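Search this site Enter keywords Go

Speaker notes – Pharmacy access and the new registry
Lamai Chantharasri, Dundcombe public health evening

Start with where we are. The Dundcombe registry covers three controlled pain medicines sold over the counter with a pharmacist's sign-off. It opened in April in 16 pharmacies. As of last week it had 1348 people on it.

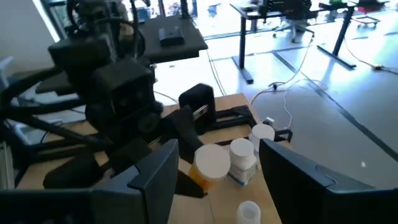 Page last changed: 8 October 2021

Explain how a person signs up. Photo ID, proof of address, one short form. The pharmacist keeps no copy of the ID. Say this twice, it was the main worry at the Granier meeting.

Supply. Two licensed makers, Drilorau and Wiriya. Drilorau ships every week, Wiriya every second week. Eight pharmacies ran short in the first month – all of them on the Wiriya schedule. The health office has asked for weekly shipping from both and is waiting for a reply.

Pause for the slide to change.

Age. The oldest person to speak at the hearing was 71 and had a two-hour bus ride to the nearest listed pharmacy. Oranuch Thepsuriya will cover the rural stores after the break, so keep this short.
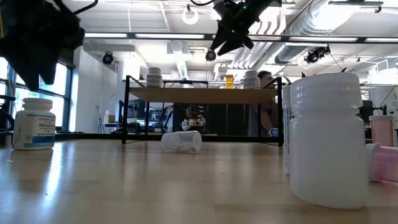
Can a registered person buy from more than one pharmacy?
Any listed pharmacy can fill the order, but the monthly limit is shared across all of them.

Hand over to Oranuch. Remind people that the forms are on the table by the door.

Related items
Registry form and list of pharmacies
Minutes of the Granier meeting
Monthly limits explained
Licensed makers: how they are inspected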